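Section 4: Setting up your phone tree

By now you should have Hetov installed and your workplace list loaded (if you haven't, pop back to Section 3 and have a cup of tea while it imports, it can take a while on an older laptop). This section walks you through building a phone tree, so that when bargaining hots up or something goes wrong on night shift, word can get to every member without one poor delegate sitting up until midnight with a mobile and a cold dinner.

We've used the same setup at Gkikas and at both Daltedeo sites, and across the whole union it now covers 3,339 members. It works just as well for a crew of 44 as it does for the big yards, so please don't be put off if yours is a small shop!

Before you start

Have your shift roster handy, along with the signed contact forms from your members. You'll also want a quiet half hour and, if you can manage it, a second delegate beside you, as two people will always remember more names than one.

CAUTION: Only enter numbers that members have given to the union themselves. Never copy them from an employer's roster, noticeboard or payroll screen, however convenient it looks.

Building the tree

1. Open Hetov and choose Contacts, then New Tree. Give it a plain name that the next delegate will understand, such as "Flurnotard afternoon shift". We have inherited some very creative names over the years and it took a good deal of ringing around to work out what they meant.

2. Add your callers. These are the members who've agreed to ring or text others, and you do need to have asked them first. A friendly word at smoko is plenty.

3. Drag members under each caller. Try to put people with someone they already know and work near, and think about language too. A member who's more comfortable in Greek or Vietnamese will be much happier hearing from somebody who speaks it.

4. Give every caller a backup. Hetov will show an orange flag beside any caller without one, and it won't let you lock the tree until the flags are gone.

5. Set the quiet hours. The default is 9 pm to 7 am, which suits day workers but is no good at all for nights, so change it shift by shift.

6. Press Lock Tree, then Print Caller Sheets. Each caller gets only their own names.
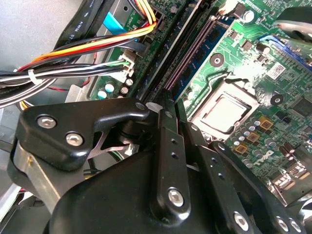
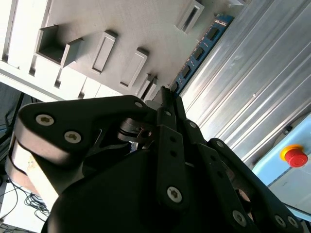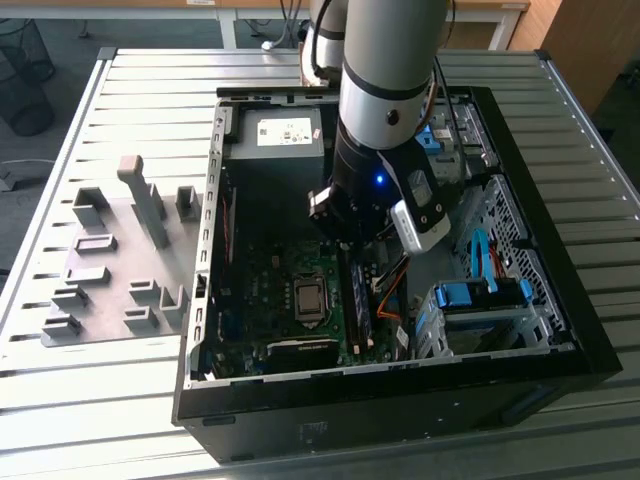 Pantelis Zervas wrote in after the last edition to say that step 6 had caught him out: I locked the tree before the casuals were on it, and then I couldn't work out how to get back in without wiping the lot. Could you please put the unlocking bit straight after the locking bit, for those of us who learn by doing things in the wrong order?

We're very happy to, Pantelis, and you're certainly in good company.

Unlocking and changing a locked tree

1. Open the tree and choose Amend. Please don't choose Reset, which clears every branch and can't be undone.

2. Add or move your members. Casual and labour hire members go in exactly as permanent ones do, under whichever caller works the most shifts alongside them.

3. Choose Lock Again. Callers whose lists have changed will have a blue dot beside their names, and they're the only ones who need a new sheet.

4. Collect the old sheets and shred them. If a caller has lost theirs, have a chat about where it might have got to and let your organiser know the same day.

NOTE: A tree can hold up to 50 callers. If you're getting close to that, split it by shift or by building and link the two trees under Contacts, then Join.

Running a test

Choose Test Message and keep it short and cheerful. Ours usually goes "Phone tree test from your delegates, please reply YES when you get this, no need to ring back." Send it well inside the quiet hours you've set, and not on payday, when nobody's looking at anything except their bank balance.

Replies show up on the Tree Results page as each caller enters them. Leave it a full day before you chase anyone up. Where a whole branch has gone silent, ring the caller first, as nine times out of ten they've swapped shifts or changed their number and simply forgot to mention it.

CAUTION: Don't use the phone tree to take a vote or to gather signatures. Ballots on industrial action have their own rules and their own chapter (Section 7), and a show of hands by text message won't count toward either.

Run the test again every August, and whenever the roster changes. Once your results page is looking healthy, go on to Section 5, Calling a Site Meeting.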